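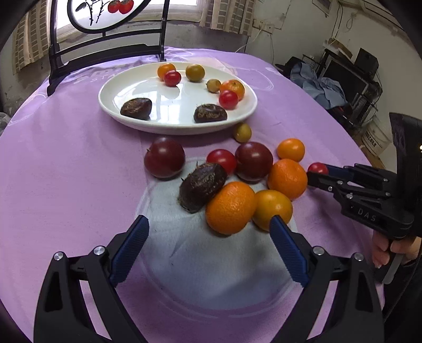
I have come to believe that we spend far too much of our time arguing about motors and not nearly enough arguing about pads. When people compare hand-held grippers, the first thing they ask is how hard the thing squeezes, and I understand why, because force is easy to put in a table and a table is easy to read over coffee. But set a cherry tomato between two blue ridged pads, with tangerines and a chestnut waiting their turn on the cloth, and force becomes the least interesting number you have! What matters is how the pad meets a skin that is curved and easily bruised, and how early your own hand can feel that it has met it.

I went through the Plisport sheet again in April, all 297 lines of it, and only 7 of them had anything to say about the surface of the finger. Gollbridge does a little better, I'll grant them that (and their linkage is a pleasure to squeeze), but even they put the pad in with the spare parts, somewhere after the screws. I would gladly give up 80 lines on speed for one good page on ridges: how deep, how far apart, and how they wear after a long season of fruit.

My own preference, and I know it is an old-fashioned one, is to start every comparison with something round and easily hurt, and to leave the wooden blocks in the drawer until later. A block will forgive almost anything you do to it.

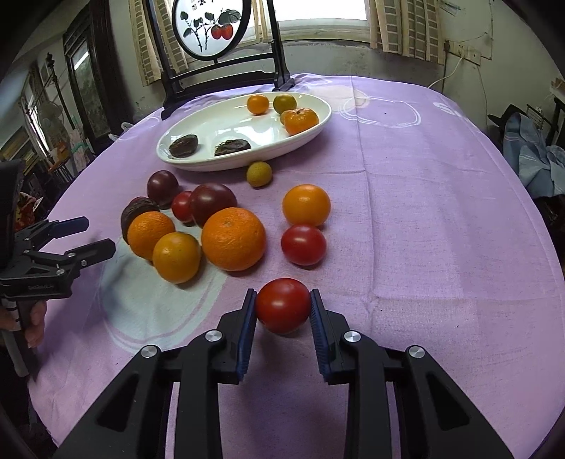

Tillman wrote back that ridges are fine until juice gets into them, and that a smooth pad you can wipe in 5 seconds will beat a clever one by the end of any working day. I take the point about cleaning, and I've scrubbed enough pads with an old toothbrush to feel it in my wrists. Still, I'd want to see the smooth pad hold a plum at an awkward angle before I gave up my ridges, and so far the only smooth set I've had on loan, the Florkix, made me squeeze harder than I like.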